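About Tokcombe Language School

Small school, Trerville, upstairs from the old Ellow Street post office. Evening and daytime classes for adults. Been going since September, nine years back. 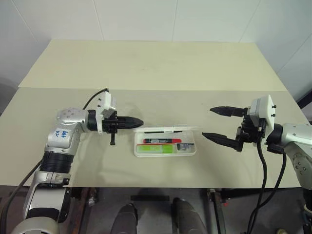 Who we are

Started by Osamu Maruyama with one class, six students and a borrowed chalkboard. Japanese only at first. Then Spanish, then Portuguese, then English for newcomers, which is now the biggest by far. 183 students enrolled this term, 401 over the whole of last year. Never expected that.

How classes work

Ten weeks, two evenings a week. Max twelve to a room. Beginners, no test, just show up. Everybody else does a short chat with a teacher first so we can put you in the right level. Wrong level? Switch in the first two weeks, no charge.

Books are extra. Used copies at the front desk, ask for Luo, cash or check please.

The library

1,032 books and tapes, mostly donated. Students can borrow three at a time. Please bring them back!! The Portuguese shelf is looking thin and we are still missing tape 2 of the begginer set.

Our teachers

Eleven of them, most part time. All have taught adults before they come to us. Some grew up speaking the language, some learned it the hard way in a classroom, and students seem to like having both.

What's next

Saturday conversation table if we can get enough people. Also raising money for new chairs, some 200 dollars to go. And parking is still on the street, sorry, the lot behind the building is not ours so please dont use it.

Contact: front desk, Tokcombe Language School, Ellow Street, Trerville | Page updated 09/10/2000 | Copyright Tokcombe Language School | Back to top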